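The packing table at Minholm used to collect everything. Bags, labels and half-filled orders drifted across it until there was no clear place to work, and Lilian Massawe spent the first part of every shift clearing it off.

In February she bought a roll of yellow tape for the stainless steel top. She marked out two rectangles side by side, a smaller one at the left and a larger one that runs farther back. Bags go in the small one. Orders go in the large one.
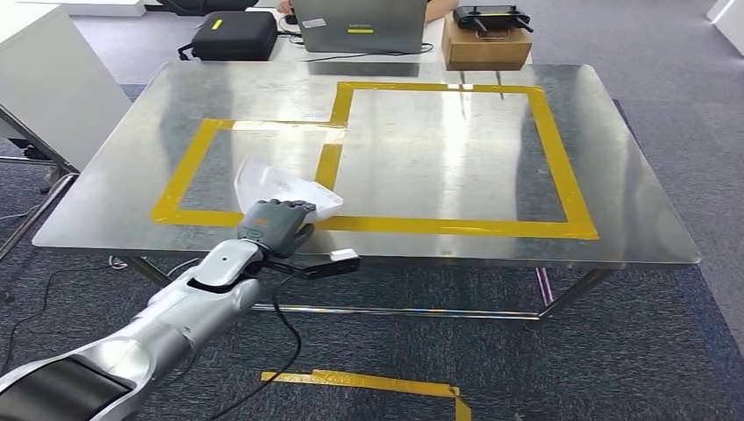 WORK SPACES

Massawe laid the tape by hand, and the edges are a little uneven where the strips overlap. She has left them that way. Plastic bags are still the hardest thing to keep in place, she says, as they slide on steel and hold their creases.

Minholm packs 200 orders on a full day. Abenezer Mamo, who shares the table, wanted bins at first. "Bins fill up with junk," he says. "With tape you see it right away." The shop's second table, by the Elwood Street door, gets its lines next.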